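Sorting Out the Snack Situation

We moved to the Kincaid building in January, and the pantry here is one narrow cupboard with three shelves. At the old place on Brargate I had a full closet for food and never had to think about it. Snacks went in wherever they fit and came out when somebody was hungry. That does not work with one cupboard.

The first problem is that chips take up more room than anything else we buy. A 225 gram bag is mostly air, and you can't stack anything on top of it. I tried clear bins from Nemier, but a bin that holds two bags of chips also takes up a whole shelf. They went back to the store.

What I do now is empty everything onto the floor every few weeks and start over. The floor is easier than the counter because there is more of it and nothing rolls off. I keep the paper bags from shopping and from gifts and use those to sort.

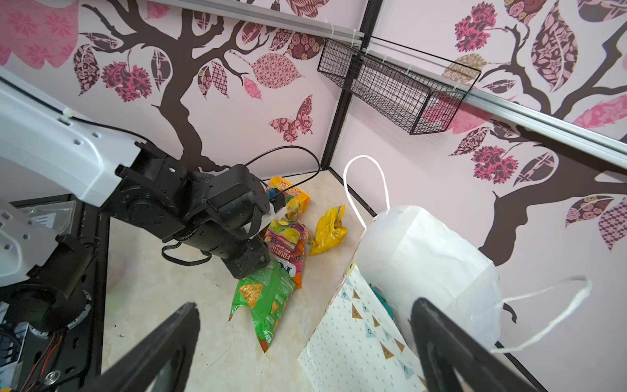 Unopened bags go in one paper bag, standing up, with the oldest in front. Opened bags get folded down, clipped, and put in a second one. Anything with less than a handful left gets eaten that day or thrown out. I used to save those and find them months later behind the rice.

Dried fruit and candy get their own spot on the middle shelf. They are small and heavy and they crush the chips if they share a bag. I learned that with a bag of tortilla chips that ended up as soup topping.

Bags with rope handles are the ones to keep. You can pull the whole thing off the top shelf without a step stool. The Clavach grocery gives out bags with flat glued handles, and those tear off after a week or two. I use them for recycling.

The whole job takes less than half an hour, and most of that is checking dates. Last time the only thing I had to toss was a box of crackers that had gone soft. I still need to find a place for the cereal, which is on top of the refrigerator for now.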